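Subject: Re: [preketti-supporters] Coach to the Gindex game

> Is the coach still going ahead for the away game in August? I heard
> we only had 13 names down and it needs more than that to run. Also,
> do we really think it's worth the trip after the last two results?

Hello all,

Yes, the coach is going, and thank you for asking, as I've been meaning to write for ages and kept putting it off. We had a good rush of names after the Mumora match and the big coach is booked. Gindex have given us 200 seats in the corner by the scoreboard, so there are still plenty of tickets if you'd like to bring a neighbor or a cousin or whoever you can talk into it.

As for whether it's worth the trip -- well, I've been following Preketti long enough to remember much worse than two losses in a row! I thought we played really well for an hour against Uçar. We kept the ball nicely, the left side looked lively again, and if that header goes in just before the half I think we're all having a very different chat. The gate was 2367, too, the best we've had at home this season, and it was lovely to hear the old songs from both ends. 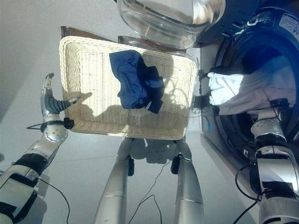 Something dark blue in the wicker basket.

Now, the practical stuff. We leave from the parking lot behind the ground at 8:30 in the morning, and it's 462 kilometers each way, so please bring a pillow and something to eat. There will be two stops going and one coming back. If you want to be picked up at the bridge, let me know, and tell me how many of you there are.

I still think we'll finish in the top half -- my brother says I think that every year, and he's right.

See you on the coach,
your away travel person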